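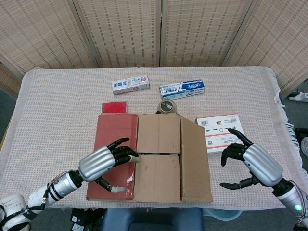

Figure 3. Box-closing task, head camera view, left hand on the flaps.

Print this page | E-mail this page

4. Setting up the flap-closing routine

Read this section before you load the routine for the first time. The sales sheet for Kunduta says the software can close "any standard carton." Please don't plan your work around that sentence. It closes cartons it can see well, on a table it has been told about, when the two middle flaps meet in a seam it can find. This section is about getting those conditions in place.

You will need Kunduta planner release 3 or later, the Zwahlen hand driver, and a completed head camera calibration (section 2). If you skipped section 2 because the arms seemed to move fine, go back and do it.

4.1 Load the scene

1. Start the planner and wait for both arms to report ready. Check the status lights on the arms as well as the screen. The screen has been known to lag.

2. Open Scene > New from camera. The planner takes one depth image and proposes a table plane.

3. Look at the proposed plane before you accept it. On a woven cloth, especially one with a fringe, the edge is often placed too far out, where the fringe hangs down. Drag it back to the real edge of the table.

4. Put the carton in the middle of the table with the seam facing up. Choose Detect carton.

5. Compare the outline on the screen with the box. All the flaps should be outlined separately. If two flaps are drawn as one, delete the outline and run detection again. Do not try to fix it by hand. Hand-edited outlines are lost when the planner refreshes, and it won't warn you.

Note: A flap with a glossy covering, such as the red one in Figure 3, gives poor depth readings. The outline may have holes or a ragged edge. Turn on Fill from color under Detection. This helps in most rooms and makes things worse in rooms with strong overhead light, so try it both ways.

4.2 Mark the other objects

Detection will also find whatever else is on the table: a roll of tape, toothpaste boxes, a flat white package. Each one gets a label and a confidence score. Ignore the score. We have seen a roll of clear tape come back as "cup" at a very high score, and the planner then left room for a handle.

1. Tap each object and set it to Keep out or Ignore. Anything near the path of either hand should be Keep out.

2. Set the keep-out margin to 25 mm. The default is 15 mm, and it is too small for the fingers when they are curled.

3. Check for objects partly hidden behind a flap. The planner treats what it can't see as free space. If something small is sitting behind the box, draw a keep-out block over it yourself.

CAUTION: Ignore means ignore. The hand will go through the space where the object is.

4.3 Set the contact points

1. Select the left hand and choose Press. Place the finger target on the middle flaps, close to the seam.

2. Place the thumb target on the side flap. It is there to steady the box, so set its force to Low.

3. Select the right hand and choose Hover. Leave it there until the left hand has been tested alone.

4. Run Preview. Watch the wrists as well as the fingertips. The preview draws no cables, and it will happily show a motion that pulls one tight.

4.4 First run

1. Set speed to 15 percent.

2. Keep one hand on the stop button and press Run.

3. When the fingers touch the flap, the log should show CONTACT followed by HOLD. If it shows CONTACT twice, stop the run and check the thumb force.

4. Look at the box. The planner reports success when the fingers reach their targets, which tells you where the fingers are and very little about the flaps.

Error 139 (seam not found) usually means that the gap between the flaps is too dark or too narrow in the depth image. Open the flaps a little and detect again. The help screen suggests recalibrating the camera. At our Lostov and Erkdale sites that has never cleared the error, and it uses up most of a morning.

Do not turn on Auto-retry until the routine has run cleanly at low speed. It repeats the same plan on the old scene, even if the box has moved.

Taping is covered in section 5.

Print this page | E-mail this page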